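Keep the Water Cup Small

I have been painting with water for 11 years, and I have taught beginners for 6 of them, in the back room of the library in Lorkdale. I want to defend an unpopular opinion. The water cup should be small, it should stand on the table next to the work, and there should be only one.

Most of the advice that my students bring from the internet says the opposite. Take two big jars, it says, one for the dirty brush and one for clean rinsing. Change the water often. Some people have three jars. The catalog from Amstead now sells a rinsing tank with two rooms and a little metal spring at the bottom, and I have seen grown people speak of it as if it would paint for them. I do not say that it is bad. I say that it teaches a beginner to wash the brush all the time, and a beginner who washes all the time is not painting.

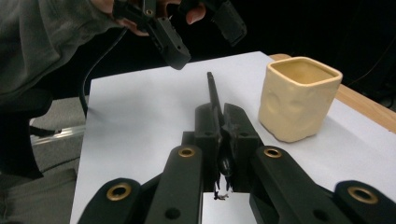

When I started, my teacher gave me a cup which held less than a coffee. I was a little insulted. I thought she wanted to save water, or that she kept the good jars for the better students. After one winter with it I understood what it did to my hand. With so little water you think before you put the brush in. You ask yourself if the color on the hair is still useful, and very often it is. You make five more strokes with it, weaker and weaker, and those are the soft gray strokes that I could never make on purpose.

There is also the question of where the cup stands. Many books put it far away, on a stool or at the other end of the table, so that it cannot fall on the paper. I find this too fearful. If the arm must travel a long way, the drop falls on the way, and it falls always on the sky of the picture.

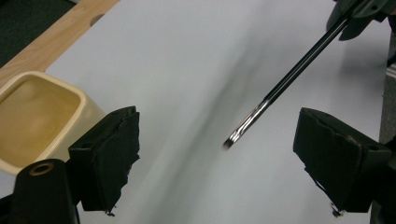 The dirty water is the part for which I get the most complaints. People look into the cup, see that it is no longer clear, and they believe the whole painting is now in danger. But for practice with black or brown it makes almost no difference. A square cup nearly full of something yellowish-tan, with a thin brush working over white paper beside it, is to me the sight of a normal painting table. I would worry more about a cup which is still clear after an hour. Of course, if you want a pure lemon yellow, go and change the water. I change mine too. I only ask that you look first at the paper, and then at the cup.

I should be fair about the shape. A square cup has corners, and corners are useful to take the last drop from the brush, but they also collect old paint, and cleaning them is boring. A round cup is cleaned in one turn of the finger. A heavy cup is better than a light one, although a plastic box from the kitchen will do the job if you do not have anything else. I used one from Nikix for a long time and it never fell. What I do not accept is the tall thin glass. The long brush stands in it like a flag, and the glass waits only for a sleeve.

And please do not leave the brush standing in the water while you answer the telephone. The hair bends, and it stays bent. This is true for the small cup and for the big tank, and here I agree with everybody.

I wrote a shorter version of this last December in the newsletter of our painting circle, and I expected that it would be read by my students and my sister. I received more letters than for anything I had written before, most of them against me.
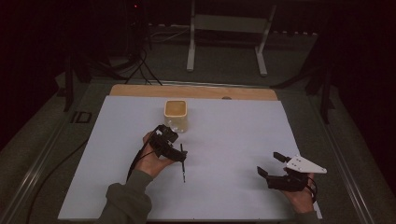
Buppha Wongsuwan wrote that I was making a virtue out of my own laziness. She keeps two jars, she has always kept two jars, and in her opinion a student who learns with dirty water learns to accept dirty color, and later cannot see the difference anymore. She added that a small cup is fine for ink, where everything is black anyway, and that I should have said so in my first sentence.

About the ink she is right, and I have corrected my handout for the new group. About the laziness I am not sure. I have tried her two jars for a month. My yellows were cleaner. My grays became dull, all of the same strength, and I noticed that I was rinsing after every second stroke, as if somebody was checking. So I went back to the one cup, and the second jar now holds my pencils.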